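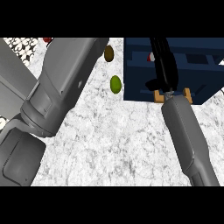

Friday, bench notes, Zemach cuff. Clasp cycling and surface finish.

Clasp on sample A let go at 1,819 open/close cycles. Target is 3,000. Sample B went the full count and still closes, with more side play than I would sign off for a piece that gets sold as everyday wear. On finish, the client brief says "soft gray, no sparkle," which has been read differently by everyone who has handled it. My reading is a matte gray that still picks up the curve of the part, like the rounded links against the white marble, where the casing stays flat in tone and the form is still easy to read. The blasted sample is too dead for that. The brushed one shows lines from arm's length and will show more once it has been worn over a sleeve.

Clasp, sample A
Break is at the root of the tongue, on the inside of the bend. Clean across, no tearing. Under the loupe there is a tool mark running along the same line. Checked the unused tongues from that strip and the mark is on most of them, fainter toward the end of the batch. The bending jaw has a nick in it. Stoned it out, polished the edge, ran a few scrap pieces, mark gone. Sample A should be treated as a tooling failure until a fresh one says otherwise. I am not changing the alloy on the strength of one part.

Clasp, sample B
Tongue intact. Wear is in the box side, where the catch lip has rounded over. Spring action is weaker but positive. Side play can be felt with the cuff on the wrist and heard if you shake it. Options:
- thicken the lip and accept a taller box (the drawing has room for it, the packaging insert may not)
- harden the box before assembly, then solder with the heat kept off the lip
- buy in the Yule clasp and stop making our own
Darren Fothergill favors the last. His point is that the bought clasp is a known quantity and the cuff is late already. My objection is width. The Yule part stands proud of the band on both edges and would need a shoulder filed on every cuff, which eats whatever time we save. Asked him to get a loose one so we can lay it on the band and stop arguing from the catalog.

Finish
Three routes tried on offcuts, same stock, same cleaning.
Blast only: even, flat, marks with a fingernail. Skin oil leaves a dark patch that does not wipe off dry. Reject.
Brush only: wrong look, see above. Good resistance to handling.
Light blast, then a nylon wheel at low speed: closest so far. Keeps the tone, gives a little highlight along the curve. Edge of the band comes up brighter than the face if the wheel dwells. Needs a steadier hand or a fixture. Will try the fixture from the signet job with the jaws padded.

Plating color is a separate question. Ernton sent back the dark ruthenium samples and they lean brown next to the bare metal. Under the bench lamp it is slight. By the window it is obvious. Have asked whether that is bath age or deposit thickness. No plating decision until they answer, and no more parts go out to them before the finish underneath is settled, or we will be comparing two changes at once again.
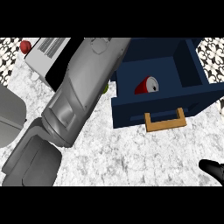
Gray arm, white appliance with slotted grille behind it.

Fit
Urnside want the cuff in one size with a flexible back. Tried the sprung section on the mandrel and it opens far enough for a large wrist but does not come back fully. Set is worst at the thin point behind the hinge. Annealing during soldering is the likely cause. Next one gets heat paste on either side of the joint and a smaller tip on the torch. If it still takes a set, the thin point has to go and the stylist's side profile goes with it. Better to tell them that before the shoot samples are due in May.

Open items
- remake tongue from unmarked strip, put back on the cycler, start count from zero
- lip thickness: cut two variants, leave everything else as drawn
- Yule clasp, loose (Darren)
- padded jaws for signet fixture
- Ernton reply on brown cast
- relabel the offcuts tray, blast and blast-plus-wheel are mixed at the front

Cycler counter was reset before the remake. Belt is slipping a little on the return stroke. Tightened it one notch and left it.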